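Putting Clothes Away: A Conversation With the Household Skills Instructor at Beyene House

Residents who join the independent living program at Beyene House spend their first weeks on matters that most people assume need no teaching. They learn to run a washing machine, to read a care label and to fold what comes out of the dryer. The household skills instructor has led this part of the program for five years. She spoke with the Naston Housing Review in January, in the second-floor apartment where the classes are held.

The laundry unit takes three sessions, and only one of them concerns washing. "People arrive knowing how to press a start button," she said. "What they have usually never been shown is what to do when the basket is full and everything in it is wrinkled. We give that part most of our time."

Folding is taught on a bed. The apartment has a table, but the instructor prefers the larger surface, particularly for adult trousers. "A pair of trousers needs its full length," she said. "If half of it hangs over the side of a table, the weight pulls the legs out of line, and you are starting again every time. On a bed you can lay it straight, smooth it from the waist down and then bring one leg over the other."

She asks residents to make the bed first. A quilt pulled flat gives a firm enough base, and its pattern can serve as a guide. The program's bedding is donated, and much of it was made for children's rooms. The instructor regards this as an advantage. "Dark clothes on a dark blanket are hard to see. On a bright quilt with blocks and stripes, you can tell at once where the hem is and whether the legs are even."

Trousers come before shirts in her order of teaching. They have two long seams that can be matched, and the result is easy to check. Shirts follow in the next session, with the buttons fastened at the top and the middle before the garment is turned face down. Sweaters and knitwear are left until the end.

Asked about the folding boards sold by companies such as Clotby, she was cautious. The program owns two, and residents may use them for T-shirts. "They give a neat result, and some residents enjoy them," she said. "I would not want anyone to depend on one. When they move into their own place, they will have a bed and their hands."

Storage is discussed at the same time as folding. Each resident is issued a Zirkano drawer unit on arrival, and the width of its drawers determines how many times a pair of trousers is folded. The instructor recommends halving the length, then folding into thirds, and standing the garments on edge so that each one can be seen. Finished items are set at the far side of the bed, away from the work, and moved to the drawers together.

The program does not grade residents on neatness. The instructor returns to each apartment a month after the unit ends and asks to see one drawer, chosen by the resident. She takes notes on what has changed from the method taught. Several of those changes, including the practice of keeping work clothes in a separate drawer, have since been added to the class.

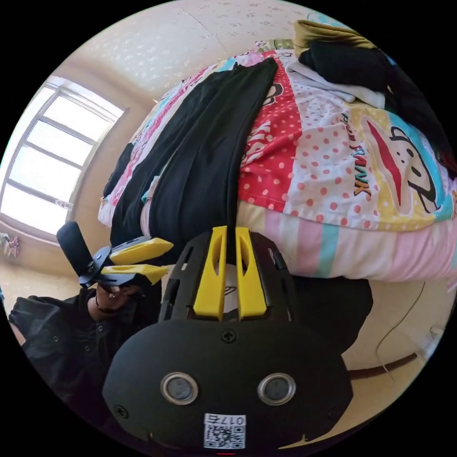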